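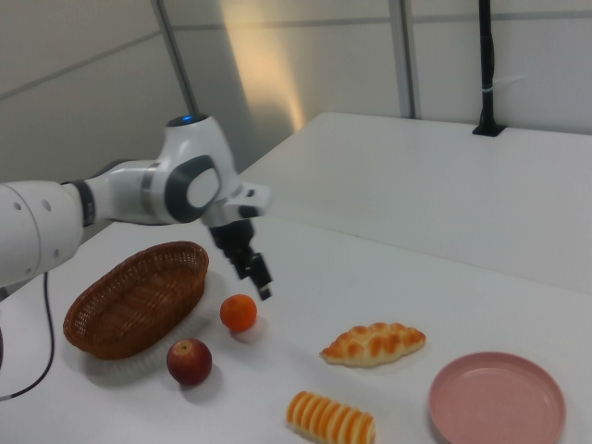
Food on the white table.

3 min read

I have been trying to eat lunch properly since October. By properly I mean sitting down, with a plate, and not scrolling with one thumb while the other hand holds a cheese roll over the keyboard. It's going all right! Some weeks better than others.

It started when Uchenna Ogbonna (we shared a flat in Skondholm for 6 years, so she's allowed to be rude to me) asked what I'd had for lunch the day before and I couldn't tell her. Not a clue. She said her mum used to shut the shop for half an hour every day, proper sign on the door and everything, and the customers just waited. I can't shut the shop, but I can put my phone in the bread bin, and that's what I do now.

The first week was awful. I finished in three minutes and then sat there looking at the wall. So I started making things that take a bit longer to eat: soup that's too hot, a big salad with lots of chewing in it, crackers with three different toppings that you have to put together as you go.

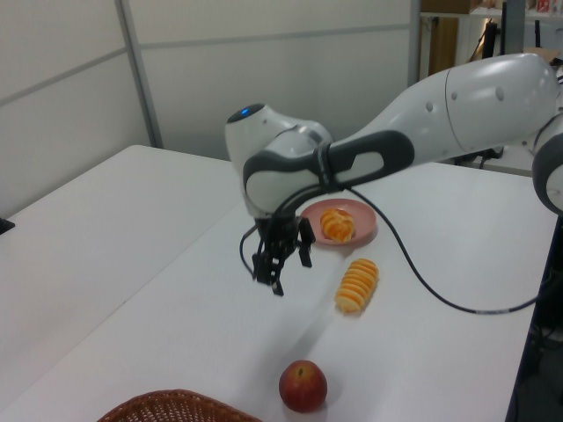 Pudding was the bit I had to think about, as I'm a biscuit person and biscuits vanish. Garba Olatunji told me to have fruit that needs some work doing to it, and he's right, annoyingly. An orange is the best of the lot. I like one peeled and put on a proper plate, a round pink one if there's one going, with the white streaky bits left on because I can't be bothered to pick them all off. Then you pull it apart slowly and your hands are too sticky to touch anything else anyway.

Next on my list is breakfast, which I currently have standing up by the back door with one shoe on. If you've got a breakfast that's worth sitting down for (no porridge please, I've tried) then leave me a comment.

Contact | © Lunch at Etim | Back to top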